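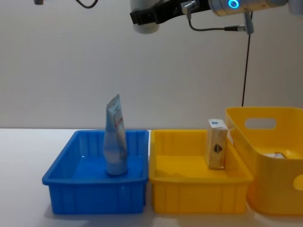 Beat Reisinger wrote in to say that sorting is a hobby for people with too much time, and that one big box would do the same job as a row of small ones. He has a house with stairs and a garage, he says, and everything he owns goes in a trunk under the window. Never lost a thing.

Well. I've thought about Beat's trunk more than I should. And I still say he's wrong, at least for the rest of us.

A trunk works if you're the only one who opens it. You know the gloves are down the left side because you shoved them there. Now let somebody else look for the gloves. My sister Ningsih stayed with us in November and asked where we kept the tape. In those days we had our own version of the trunk, a deep drawer by the back door, and she had to take out half of it to get to the bottom. Batteries, string, a bike pump, birthday candles. Tape was in the kitchen the whole time. She was nice about it.

So, open bins. Blue and yellow plastic, no lids, side by side on a white table. That's my whole argument, more or less. Not drawers. Not those pretty woven boxes with a lid and a little tag you have to turn around to read. Lids are where tidying goes to die in my house. You come in with your hands full, you put the thing on top of the lid, and then there's a thing on the lid, and pretty soon there's a pile.

Color does more than labels do. I know people love labels. Hafiz Lumenta has a label maker and will label the label maker. But my kids didn't read labels even after they could read. They did know blue. "Put it in the blue one" works from the next room, with the water running, on a person who isn't listening. Try that with "miscellaneous craft supplies."

And shallow beats deep, mostly. A tray shows you what's in it. A deep basket is good for big soft stuff, scarves, balls, stuffed animals, whatever you can find by feel. Put small things in a deep basket and you've bought yourself Beat's trunk with holes in it. I did this with Lego for two years. The noise alone.

Now the part where people get mad at me. I don't think you should have many. The store wants you to have 12, they sell them in stacks, and you get home feeling like a new person. Then you have to invent 12 kinds of stuff. You stand there with a shoelace wondering if it's Clothing or Repair. Three is plenty for one table. Three you can hold in your head while you're on the phone. Past that it's a filing system and someone has to be the clerk, and in most homes I know it's the same someone every time.

Danang Simanjuntak disagrees, he wrote me a long and pretty good email about it. His point was that few bins means mixed bins, and mixed bins means digging. True! You will dig a little. But digging in a shallow tray takes a few seconds and putting away takes none, and it's the putting away that people quit. Make that end easy. The finding end takes care of itself becuase you want the thing, you'll look.

The other complaint I get is looks. Bright plastic in a nice room, like a preschool. Fine. I'd rather see the bins than see the floor covered. And against a plain wall, on a plain table, they look OK to me, cheerful even. My mother kept buttons in a yellow ice cream tub and I could draw you that tub today — couldn't tell you one thing about her good china.

Where you put them matters too and I should of said this first. Standing height. A bin on the floor gets kicked, a bin on a high shelf gets thrown at. On a table you drop the thing as you walk past and keep going. We moved ours up off the floor and it took 15 minutes, most of that was me wiping the table.

Does it stay tidy? No. Every so often something turns up in there that belongs to no color at all, a hinge, a single chopstick, and I move it from one to another for weeks. I still have the hinge. If Beat's missing one off his trunk he can write again.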